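# Anatach 2, reviewed after a month of taking computers apart

September 9, 2019 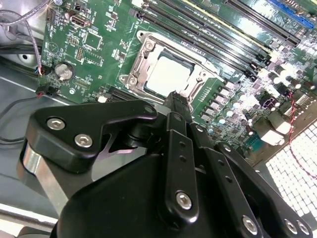
Anatach is a method for teaching a robot arm to do small contact jobs from demonstrations, and it comes as a download, a PDF, and a cheerful promise that you'll be training by lunch. I was training by lunch. It was lunch on the fourth day, but the PDF doesn't specify.

The idea is sound and fairly modest. You guide the arm through a task by hand, the wrist camera and the joint currents get recorded together, and the policy learns when to trust which. Far from the part, it goes by sight. Once something touches something, it leans on the currents. Version 1 did this with a fixed handoff distance you set yourself. Version 2 learns the handoff, and that is the reason to upgrade.

I tried it on processor socket work: approach the board, find the latch lever, lift, back off. The authors claim 25 demonstrations per task. I needed 60. With 25 the arm had a firm grasp of the general neighborhood and a strong interest in the memory slots.

With 60, it lifted the latch on 47 tries out of a set I had meant to stop at 50 and did stop at 50, which pleased me more than I let on. Version 1, same board, same demonstrations, managed 17. Shiny parts are still the weak spot. All three misses came under the overhead lamp, where the heat spreader turns into a small sun and the vision half of the policy goes somewhere private to think. Turning the lamp off helped. So did a piece of tracing paper taped over it, a fix I offer to the authors free of charge.

Orest Kushnir repeated the test at his own bench with a Flandex arm and got worse numbers until he recalibrated the current sensing. The manual covers this in a footnote, under a section about logging.

Things I liked: the recorder never dropped a file, training runs overnight on one ordinary card, and the force limit is on by default. Things I didn't: the config format, the replay viewer, and error 9, whose full text is "handoff."

If you already own Dromar, keep it for pick and place. It's faster and it has a settings page written by someone who has met a user. Mockus is cheaper than both and I returned it in August.

Four stars for the method, two for the software around it. I haven't tried it on cables yet.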